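# girkstead-handover

Two-arm cup handover, student project, Bullon robotics club. This repository holds the control scripts, the calibration files and the recorded runs from the spring term.

## Status

Working on the bench in Room 14. The pick and the lift are stable. The transfer from the left arm to the right arm is still being tuned, and the place step is a fixed motion with no feedback. Do not treat the `main` branch as a finished program.

## Task

One paper cup stands on the table between two arms. The left arm picks it up by the wall, lifts it, and holds it at the handover pose. The right arm closes on the opposite side, the left arm opens and backs off, and the right arm sets the cup down on its own side of the table.

A run counts as a success if the cup ends upright and the rim is not creased. A cup that is upright but dented is logged as `partial`. Everything else is `fail`.

## Layout

 config/ joint limits, home poses, gripper widths
 calib/ table-to-base transforms, one file per arm
 scripts/ run_handover.py, replay.py, check_gap.py
 runs/ recorded runs, one folder each
 notes/ club notes, unsorted

## Setup

Python 3.10 or later. Install from `requirements.txt` in a clean environment. The arm drivers are not included; ask the lab for the current copy and put it next to this repository, not inside it.

Before the first run of a session:

1. Power both arms and wait for the ready state.
2. Send both arms home with `run_handover.py --home`.
3. Run `check_gap.py`. It moves both grippers to the facing pose and reports the distance between the tips.
4. If the gap differs from the value in `config/` by more than 3 mm, redo the calibration for the right arm first.

Keep one person at the stop button whenever both arms are enabled.

## Parameters

`grip_width` is the jaw opening at contact, in millimeters. The default is 62. Values under this crease the cup near the rim - values above it let the cup turn during the lift.

`handover_height` is measured from the table to the gripper centerline. The default is 300. Lower settings work for the left arm but put the right elbow close to its joint limit.

`settle_ms` is the wait between the right gripper closing and the left gripper opening. Marwan Awad set it to 70 after the vibration tests; the plots are in `notes/`.

## Data

Each folder in `runs/` contains joint positions and commanded positions for both arms, gripper widths, camera frames, and a one-line `result.txt`. Joint data and frames share a clock. Frames are stored at the original rate and have not been resized.

Results were labeled by the operator directly after the run. Ysaline Barbier checked the labels in August and corrected the ones where `partial` had been entered as `success`. The older labels are kept in `result_old.txt`.

## Known problems

- The right gripper sometimes reports closed before the jaws have stopped. `replay.py` hides this, so look at the raw widths.
- Runs recorded before the Flitham demo use the old sign for wrist rotation. The converter in `scripts/` fixes them, but only for the left arm.
- The cup position is read once at the start. If the cup slides during the approach, the script does not notice.
- White cups on the white table give a weak edge for the cup detector. A colored mat helps, but no recorded run uses one.

## Contributing

Open a branch per change. Changes to `config/` need a test run attached and a second club member at the bench. Maintainer: Clémence Deschamps.

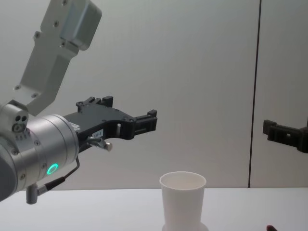 Albane Hoarau commented that `settle_ms` should be tied to the measured jaw speed, and asked whether a run with the wait set to zero had ever been recorded, even a failed one.

Contact: Bullon robotics club, Room 14 | Back to top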